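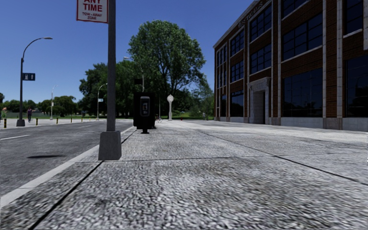

A sidewalk rule that a vehicle can satisfy only on an empty sidewalk is a wish, one reader of the December draft objected, and should be struck or rewritten until it says what the vehicle does next to a pole. We accept the objection. The rules in this section have been reworded so that each one names a condition, an action, and a quantity that can be read from a log.

Figure 4. Sidewalk on the Bamia map as rendered in Drima. Fixed objects on the walking surface include a sign pole in a tapered base, a payphone, and a post-mounted clock.

4.2 Rules for travel past fixed street objects

The Kurian rule set divides the sidewalk into three bands: the curb band, the through band, and the frontage band. The earlier version assumed that fixed objects stay in the curb band. On the Bamia map this holds for part of the route only. Objects such as those in Figure 4 stand at different points across and along the pavement, and a vehicle that treats the curb band as the only place for poles and posts will plan a straight path that it then has to break off. We therefore define the through band locally, as the widest unbroken strip between the fixed objects on one side and the building face or grass edge on the other. It is recomputed each time a new object enters the map.

Rule K1 (clearance). The vehicle shall keep the set side clearance from any fixed object, measured from the widest part of the object at any height below the top of the vehicle. Poles with a base wider than the shaft are measured at the base. Pedestal objects with a housing wider than the stem are measured at the housing. In the first test series the Rakero controller took its measurement at a single height, and most K1 violations came from this choice.

Rule K2 (hidden persons). Where a fixed object blocks the view of any part of the through band, the vehicle shall hold a speed from which it can stop before reaching the blocked part. The rule applies whether or not a person has been detected there. A detected person on the far side of the road does not trigger K2 and shall not change the speed on the near sidewalk unless that person enters the roadway.

Rule K3 (joints and seams). Slab joints shall be treated as part of the walking surface. They shall not be used as lane markings, and the planner shall not align its path to them. We added this rule after finding paths in which the vehicle followed a diagonal joint toward the foot of a pole and corrected late. The curb line may be used for alignment, provided that it is confirmed against the map.

Rule K4 (entrances). The vehicle shall not stop or wait in front of a building entrance. If a stop is required by K2, it shall be made before the entrance or the vehicle shall clear the full width of it first. Recessed doorways are treated as blocked views under K2, even when the door itself is known to be closed.

Rule K5 (signs). Text on parking signs is addressed to road vehicles and has no effect on sidewalk travel. It does affect handover at the curb: a service vehicle may not meet the sidewalk vehicle where a tow-away restriction applies at all times. The planner shall read such restrictions from the map. Text read by camera may be used to flag a mismatch, and the flagged location shall be closed to handover until the map has been checked.

4.3 Test procedure

Each rule was tested in Drima with the Rakero controller running unchanged from its field build. The map was frozen on Monday, February 17, 2020, and all results come from that version. We generated 3000 runs over the Bamia routes, varying start position, sun angle, and the number and walking speed of simulated persons. A run counts as applicable to a rule if the condition part of the rule is met at least once. A single violation fails the run for that rule.

K2 was applicable in 779 runs. Of these, 327 failed under the old wording when the logs were scored again, almost all of them with the vehicle passing a pedestal object at full cruising speed and no person present. Under the old wording as originally scored, these runs had passed, because the scoring script looked for a person before it looked at speed. The script is part of the rule set in practice, and we now publish the two together under one version number.

Two limits should be stated. Rendered concrete in Drima has visual texture but no height variation at that scale, so the results for K3 say nothing about wheel behavior at a raised joint. Also, fixed objects in the simulator do not change between runs. Temporary objects such as trash bins, parked bicycles, and work barriers fall under the separate rules of Section 5, and a site that has many of them should not claim compliance on the basis of K1 through K5 alone.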